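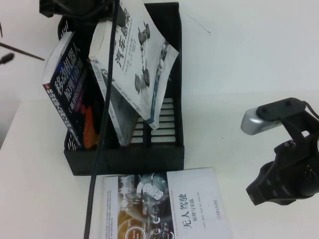 Why does a gripper that closes properly on a book still drop it on the way up?

In our case the fingers were closing on the cover and a few loose pages instead of the whole block, so the book hinged open and slid out under its own weight.

I lost most of July to this fault, so I'm writing it down. The job is simple on paper: lift a book from the table and stand it in a black desktop organizer beside three others. Hardbacks were fine. Paperbacks went in, came halfway out, or landed face down. The log called every one of those a success, and that was the more serious problem.

The Clerau controller decides a grasp is good when finger current passes a threshold and stays there for 200 milliseconds. A bent cover meets that test easily. After that the controller stops looking, and the arm carries on through the place motion with the fingers nearly shut on nothing.

I suspected the finger pads first and changed them. No difference. Then I blamed the wrist camera calibration, which was out by 2 mm and worth fixing, but the drops continued. Adhiambo Waweru, visiting from the Plolldale lab, asked to see the finger width plotted against time. I had been logging it all along and never opened the file. On every dropped paperback the width fell by 8 mm or more after the grasp was declared good. On the clean lifts it was flat.

The fix has two parts. The supervisor now checks width as well as current until the book is released, and any change past the limit stops the arm where it is. I also moved the approach 15 mm further in from the fore edge, so the fingers take the full thickness.

The stop caused trouble of its own. The first version cut finger power along with the arm, so whatever was still held fell anyway. Fingers now hold force through a stop, and releasing them takes a separate command at the console. If you run the older Shirima firmware, check which behaviour you have before putting a hand near the organizer – the manual is vague on it.

Thin covers that flex against the slotted floor of the organizer still jam on insertion. I have a slower placement routine half written under the name Grutlow, and it doesn't work yet.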